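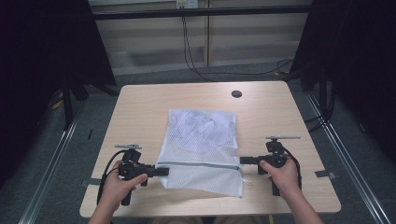 Saltwood Mesh Wash Bag
Section 2: Before first use, and folding away

1. Take bag out of the packet. Lay it on a table, zipper side up, zipper toward you.
2. Open zipper all the way, slowly. Hold the fabric next to it with the other hand. Don't yank, the netting snags.
3. Fill loosely. Delicates, socks, baby things. Max 17 items of sock size, fewer if bulky.
4. Close zipper. Check nothing is caught in teh seam.

CAUTION: No bras with broken wires. No dryer on high.

To shake out after washing:

5. Empty the bag. Pick it up by one corner and let the rest hang.

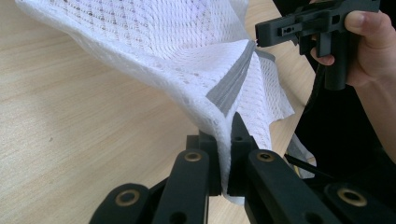

6. Turn it, pick up the next corner, same again. Lint falls out of the folds, so do this over a trash can or outdors.
7. Lay flat. Smooth the bottom part first, then work up.
8. Fold in half, then in half again. Zipper on the outside.

Note: a bunched top is fine for storage. Creases don't hurt the mesh.

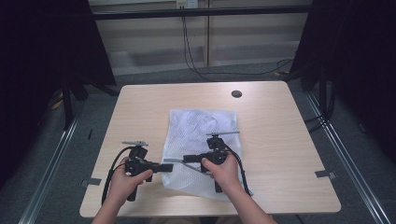 Younis: Step 7 works better for me from the zipper out, both directions. Otherwise the top half keeps creeping back down.

Either way OK. Spare pull tabs: part 599.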